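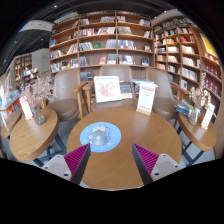

**Ilham Bennani**, test engineer, end-effector bench

October, started 9:40

Sirow hand-held gripper, loan unit, second session. Site is the reading corner of the bookshop at Bristach. Round table, armchairs, shelves behind. Task for the morning is the computer mouse: approach from the front of the pad, close on the sides, lift, set down, release. Mouse sits at the center of the light-blue pad with its front pointing away from the operator.

Fingers on the unit are the dark gray ones with the magenta ribbed pads, on the light gray mounting blocks. Same set as the first session. Bouzid also sent a smooth pad set, still sealed. Not opening it until Mahmoud has measured the ribbed ones.

Setup notes

- Firmware left as delivered. Trigger travel calibrated on the bench before leaving, repeated once on site.
- Opening limit at the factory setting. Wide enough for the mouse with room on both sides, so no reason to touch it.
- Sample rate on finger position set to 500 Hz. The manual recommends the lower setting for battery life. Ignored.
- Logger ID 2804. The card from the first session is with Radu, do not mix them.

Runs

Took 63 grasps before the first break. Closing on the widest part of the mouse is easy and the pads hold without much squeeze. Closing further back, where the shell slopes down, the mouse tends to rotate as it leaves the pad. I could feel it through the trigger but it hardly shows in the position trace. Force would show it. The base kit has no force channel — it's an add-on, quoted separately, and the quote is still missing from the folder.

The mouse pad moves with the mouse if the fingertips come in too low. Started coming in a little higher after the first few and the dragging stopped. Worth putting in the operator sheet. Naveed's draft says "fingertips touching the surface", which is fine for a bare table and wrong for anything soft.

Wrist gets tired. The unit is front-heavy with these fingers and the handle puts the weight ahead of the thumb. Swapped with Taha for the second block. He holds it further back with two fingers under the housing and says it's tolerable for an hour. The handle isn't shaped for that grip and his little finger sits over the vent.

Total for the session 208, both operators. Log file opened cleanly on the laptop. One gap in the trace in Taha's block, nearly two seconds, no warning on the unit. Same symptom as the bench gap last week? Radu to compare the timestamps.

Against the Presstead unit

Presstead's trigger is lighter and its return spring is better. Its pads are worse on hard plastic; on the bench the same kind of mouse slid out when tilted. Sirow's mounting blocks take ordinary screws from the front, and a finger swap took Mahmoud less time than finding the right driver for the Presstead one. If we keep only one kit I lean toward Sirow, provided the gap is explained and the force add-on isn't priced like a second kit.

Open items

1. Ask Bouzid whether the gap is known. Send them the raw log, not the export.
2. Pad wear: Mahmoud to measure rib height before the next session.
3. Naveed to fix the fingertip line in the operator sheet.
4. Try the framed print and the standing card as targets. Thin upright things, the card in its wooden holder especially. Ask the shop first.
5. Spare battery. The indicator dropped from three bars to one with nothing in between.

Packed up 12:15. Unit back in the gray case, charger is on my desk.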